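# Über uns

Rornura prüft Roboter, bevor andere sie kaufen. Wir sitzen in Dastville, bauen selbst keine Maschinen und verdienen keine Provision, wenn sich ein Kunde für eine entscheidet. Unser Geld kommt von Handelsbetrieben, die wissen möchten, ob ein Einräumroboter im Laden mehr kann als im Werbefilm. Meistens lautet unsere Auskunft: etwas weniger. 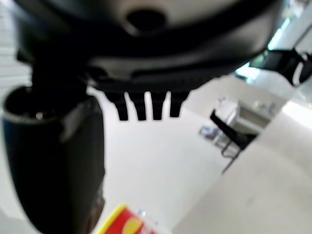
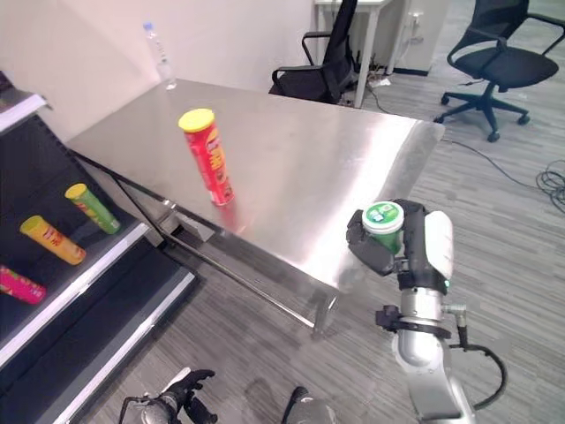 Gegründet hat Rornura Patricio Navarrete, der vorher lange auf der anderen Seite stand und Greifer verkauft hat. Er kennt die Sätze, mit denen man ein Gerät anpreist, und streicht sie heute aus den Unterlagen, die unsere Kunden uns schicken. »Lernt selbstständig« ist so einer. Auch »in wenigen Stunden einsatzbereit« lesen wir oft. Wir fragen dann zurück, wessen Stunden gemeint sind und wer sie bezahlt.

## Was wir machen

Wir nehmen Komplettpakete für den Einzelhandel unter die Lupe: Arm oder Arme, Greifer, Kameras, Software, Wartungsvertrag. Geprüft wird mit Ware, wie sie im Supermarkt liegt, also mit Dosen, Röhren, Flaschen und Tüten. Gerade Tüten sind unbeliebt. In Angeboten kommen sie selten vor, im Regal leider ständig.

Eine Standardprüfung umfasst 400 Greifversuche, verteilt auf 22 Artikel. Die Artikel sucht der Kunde aus, nicht der Anbieter. Der Anbieter darf einrichten, kalibrieren und nachbessern, so lange er will, aber die Uhr läuft mit, und die Zeit steht hinterher im Bericht. Jeder Eingriff von Menschenhand wird notiert, auch das kurze Geraderücken einer Dose, das angeblich nicht zählt. Bei uns zählt es.

Daneben lesen wir Verträge. Ein Greifer, dessen Fingerkuppen nur der Hersteller tauschen darf, kann auf Dauer mehr kosten als der Arm, an dem er hängt. Solche Klauseln stehen gern auf den hinteren Seiten.

## Zurzeit auf dem Prüfstand

Das Regalpaket von Zindidgate beschäftigt uns seit einer Weile. Angeboten wird es als Dienstleistung zum Monatspreis, inklusive Fernbetreuung. Der Anbieter wirbt mit 100 Prozent Verfügbarkeit, was wir für eine mutige Zahl halten. Auf Nachfrage erfuhren wir, dass geplante Wartung, Softwareupdates und »standortbedingte Unterbrechungen« herausgerechnet werden. Was eine standortbedingte Unterbrechung ist, konnte man uns bisher nicht sagen. Wir haben die Frage zweimal schriftlich gestellt.

Gut gefallen hat uns das Handbuch. Es ist ordentlich gegliedert, nennt die zulässigen Lasten und räumt ein, dass spiegelnde Flächen und durchsichtige Verpackungen der Bilderkennung Mühe machen. In der Verkaufsbroschüre fehlt dieser Absatz. Ob das Paket sein Geld wert ist, schreiben wir erst, wenn alle Versuche durch sind. Der Bericht soll im Juli vorliegen.

Der Vergleich mit dem Angebot von Mansour folgt danach. Mansour verkauft die Hardware einmalig und überlässt die Programmierung dem Käufer - das klingt zunächst günstiger und setzt voraus, dass man jemanden im Haus hat, der das kann und nicht nach einem halben Jahr kündigt.

## Was Sie von uns nicht bekommen

Kein Siegel, keine Sterne, keine Rangliste. Wir sind gefragt worden, ob man unser Logo auf einen Messestand drucken dürfe, und haben abgelehnt. Der Bericht gehört dem, der ihn bezahlt hat. Der geprüfte Anbieter erhält unsere Messwerte vorab und hat 2 Wochen Zeit, Fehler zu melden. Am Wortlaut ändert er nichts.

Wir sagen auch nicht voraus, wie viele Stellen ein Roboter einspart. Die Rechnungen, die man uns dazu vorlegt, vergessen regelmäßig die Person, die danebensteht und aufhebt, was heruntergefallen ist.

Und wir raten manchmal von der eigenen Prüfung ab. Wer einen kleinen Laden mit zwei Gängen führt, braucht sie vermutlich nicht und den Roboter auch nicht.

## Zusammenarbeit

Am liebsten ist uns ein Erstgespräch, bevor etwas unterschrieben ist. Bringen Sie das Angebot mit, dazu die Artikelliste und ein paar Fotos Ihrer Regale, ruhig unaufgeräumt. Sie bekommen von uns einen Festpreis und einen Termin. Wer schon gekauft hat, darf trotzdem kommen - dann prüfen wir eben, was von den Zusagen einklagbar formuliert ist, und Ihr Anwalt übernimmt den Rest.

Anbieter können ihre Geräte ebenfalls anmelden. Sie zahlen dasselbe wie alle anderen und werden genauso behandelt.

Stand: 25.03.2021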